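Packing and Shipping > Materials and Labels

Thread: Tape over barcodes on kraft paper wrap

gredby_outbound
Posted Tuesday, May 28, 2024

We ship through Drilton and wrap small goods in printed kraft. Since February we have had 188 parcels kicked to manual sort out of 3,030. The common factor seems to be tape laid across the label. One sitting on the bench now: 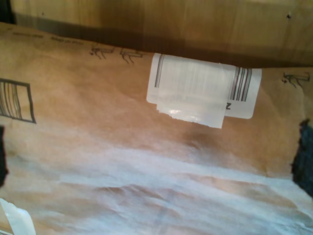 Label partly under translucent tape, torn lower edge.

The bars under the tape show only as pale streaks. The ones at the right end look fine to me. Is the tape the problem, or the crumpled paper under it?

paperweight_k
Tape. Milky film scatters the light and you lose contrast between bar and gap. Add a glossy highlight on top and the scanner sees a white patch. Don't tape over the code at all.

dockside44
Disagree in part. Kraft that creased will bow the label, and a bowed label reads badly even with nothing over it. I ran 200 parcels with clear film across the code on flat cartons and had 2 rejects. Clear film on a flat face is fine.

paperweight_k
Flat cartons with clear film is a different test. The film in the photo isn't clear.

gredby_outbound
It is the Flaltance general purpose roll. We tape over the label because the corners lift in transit.

dockside44
Then tape the corners and stop short of the bars. Or change label stock. Permanent adhesive on kraft holds well if you press from the middle outward and give it a minute before stacking.

eichhorn_user
We had the same argument here. Two changes worked for us:

1. Label goes on a stiff card panel under the paper, on the largest face.
2. Tape is cut with a blade. A torn end leaves a ragged edge that picks up dust and starts to peel.

Also check where the handling arrows are printed. If the repeat is tight, you end up placing labels wherever there is a gap — usually too close to a fold.
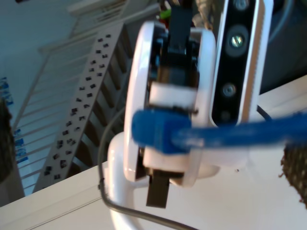

Re: label placement

paperweight_k
The card panel is sound. I would still keep all tape off the code. Your carrier may also have a rule on this, so read the packaging guide before you change stock.

gredby_outbound
Drilton's guide says "label must be legible" and stops there. I will run one batch with corners taped only and one with the card panel added, same roll for both.

dockside44
Change the roll too.

paperweight_k
Not in the same batch. One variable at a time — otherwise you won't know which change moved the reject rate.

gredby_outbound
Agreed. Corners first, then card, then the roll. I'll post the counts in this thread.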